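Visit to the Wuritz build and release office, 30/05/2022

Three of us from the release side went to see how Wuritz handles regional unlocks for its PC titles. Duangjai Inthanon, who runs the build desk, took us round.

Each title is uploaded in full ahead of launch as an encrypted preload. The unlock is a separate small file, held on the server and sent out at a fixed time. Bastero, the current racing title, uses one worldwide unlock. Jileo used local midnight per region, and support received 492 tickets about it in the first day, most of them asking why friends abroad could already play.

The client no longer reads the system clock. It asks the server for the time and checks the account's store region, which can be changed only once in three months.

We then saw the test room. Preloads are run on 10 machines with different drives, and unpacking time is logged for each. The slowest hard disk took almost 98 minutes on Bastero. A patch format that avoids the full unpack is planned for August.
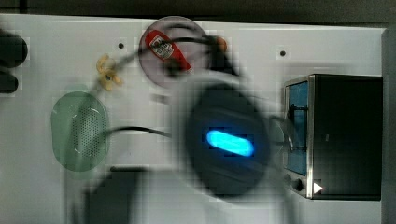
Release Engineering Group, Saengthong Games

Adoración Ibarra asked about rollback. If an unlock goes out early by mistake, Wuritz leaves it live, as revoking keys mid-session has corrupted saves before. We should check what our own launcher does in that case. The slides are on the shared drive under Visits.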